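August, evening

I am still slow in the mornings, but today I wanted to do something with the cleaning things. When Femke left for Forsyth she gave me the whole contents of her cupboard under the sink, and since then I was walking around that bag every day. So after breakfast I put everything out on the table with the green felt and looked at what I have.

It is too much for one person. I have two bottles of the same soap at home already, and now there is one more. The lint roller I will keep near the door for my black coat. The small brush is good for the corners of the window, where the dust becomes hard like stone.

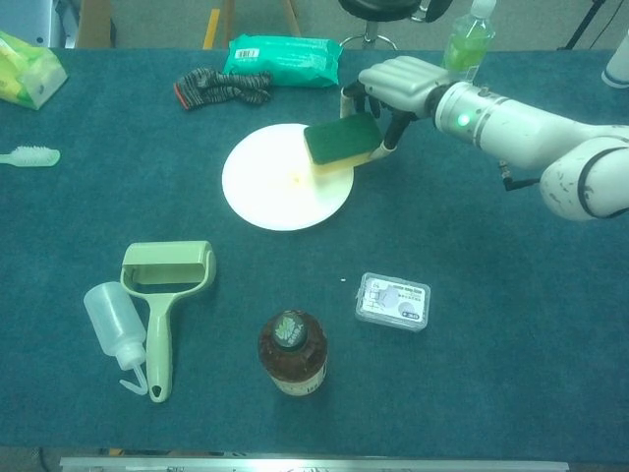 The white plate and the sponge, with the gloves and the bottle of green liquid behind.

The plate has a yellowish stain near the middle. I think it comes from the curry of Lai-ching, who cooked for us in my first week here and put in so much turmeric that my spoon was also yellow. My mother would take baking soda and leave it for one night. I will try this before I buy something special, because the shop on the corner asks 9 dollars for a very small jar.

The gray gloves with the orange-red edge I did not expect in a bag of cleaning things. They are knitted, so for water they are no use, but for carrying the boxes to the basement they will be fine - there are 18 steps and the rail is rough.

In the afternoon I wrote to Femke to thank her. She asked if I found the good scissors. I did not find them. Tomorrow I look again in the hall.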